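Savar College adds payroll module to accounting certificate

30 Oct 2025

Savar College has revised its Level 3 certificate in bookkeeping and payroll, taught jointly with the Jandden Institute. The new syllabus adds a unit on pension deductions and drops the separate paper on petty cash. Fees stay at 2745 for the full course. In the May sitting, 319 candidates entered and 93 gained a distinction. Students registered under the old syllabus may transfer without a further fee.

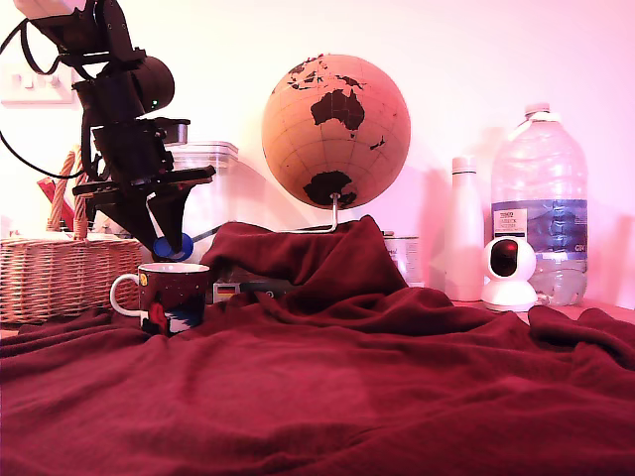

Mug with a printed snowy design on a dark red blanket.

Exams will be held at the Zein and Tovo centres. Entry forms are available from the registry.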